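Last updated: 2022-09-17
4 min read

Sastry bench - where we are after the open day

Hi Deepika,

You asked for something short before the next payment goes through, so I'll try, but you know me. The open day at Rallano happened, people came, and I'm still a bit hoarse from talking over the compressor next door!

We had 30 seats and filled nearly all of them. Most visitors were from small packing shops (the kind we wrote the proposal for), plus a few from Clastard who wanted to see what their loan money bought. Kieran Inskip did the welcome and kept it mercifully brief. Then Mimoza Stojanović ran the sorting demo twice, once before lunch and once after, with me at the stop button both times.

The morning run went well. The afternoon one stalled partway through and Mimoza had to restart the program while I filled in with the story of our delivery mix-up back in February. A man near the front asked how often it stalls like that. I gave him the real answer - more than we'd like - and said the log was open if he wanted to read it. He did want to! He sat with Prakash for most of the coffee break and came back with two good ideas about how we space the bins.

On the numbers you asked for: we've now logged 1261 practice cycles on the Sastry bench since the grant started. The plan said we'd have 2 arms working over the same row of bins by now, and we do. What we don't have is the overnight running. Karthikeyan wants the stop circuit checked again first, and I'm with him on that one.
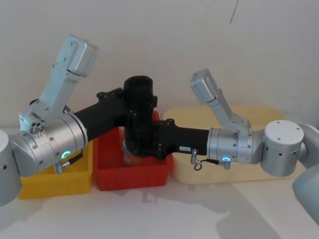

The thing people asked about most was changeover. If a shop packs one product in the morning and something else after lunch, how long are they standing around? I didn't have a figure I trusted, so I promised to send one. Mimoza is timing it properly this month and I'll copy you in.

Money is fine. We underspent on travel and went over on cables and brackets, and I'd like to move the difference across if you're okay with it. The service contract with Clasby covers us for 365 days, so no surprises there.

Next visit is for the Clastard people only, a smaller group, and I'd love for you to come too. Let me know which dates are bad for you and I'll work around them.

We use cookies to remember your settings. Accept / Manage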